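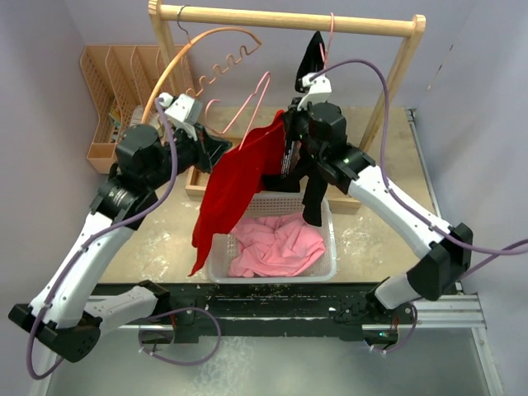 A tabletop garment rack is a small frame with one horizontal rod, made to hold a few pieces of clothing on hangers. It stands on a table, a shelf or the top of a dresser, and it is used where a full closet is too large or too far away. In many homes it serves as a short stop between the laundry basket and the closet.

Construction

The common type has two upright posts, a rod between them and a low tray as the base. The model sold under the name Birklow is 60 cm wide. Its maker, Fandberg, made a first series of 1,000 pieces in March and changed the base after that – the earlier one had only two feet and could fall forward when all the clothes were hung on one side. 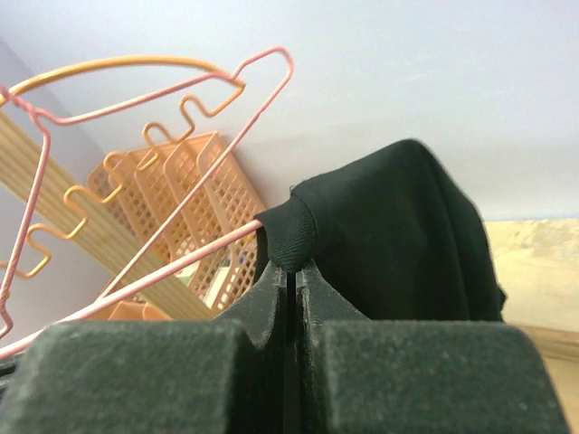

Dark garment with a ribbed band, on a pink hanger.

Hangers

Wire hangers are often chosen for small racks, as they are thin and take little place on the rod. Coated wire holds a knitted fabric better than bare metal. The hanger should go in from the bottom of the garment, so that the neck opening is not stretched. Hangers with a wavy lower bar also exist, and some users keep scarves on them.

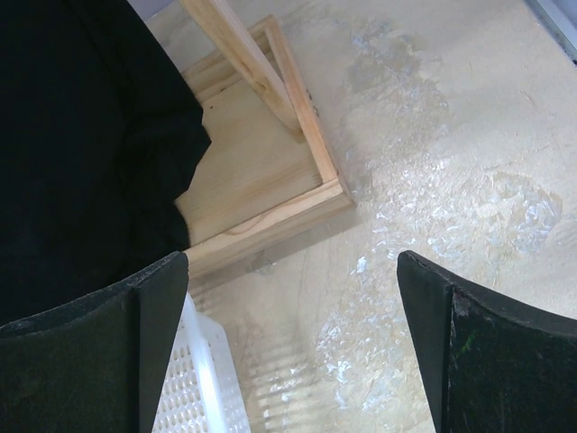 The base tray gives the rack its stability and offers a place for socks, belts and other things which are not hung. Its depth differs from one maker to another. A shallow tray of pale pine, with a raised strip as its rim, keeps small items from sliding off but does not hide them. Long garments may reach down into the tray and cover part of it, and for this reason Angus Treloar, in his home guide "Rarnamard", advises to hang the long pieces last.

Use

Clothes are taken from the basket one by one, shaken, put on the hanger and moved along the rod. The basket is best kept in front of the rack. Collars are straightened while the garment is already hanging – it is easier than on a flat table.

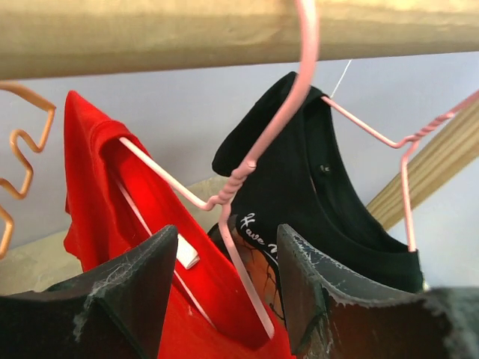 Can wet clothes be dried on a tabletop rack?
Light pieces can, if there is free space between them, but heavy wet knitwear should be dried flat.

Care

Wooden parts are wiped with a damp cloth and then with a dry one. The Jitpraphai rack, which has an oiled rod, needs new oil every two years.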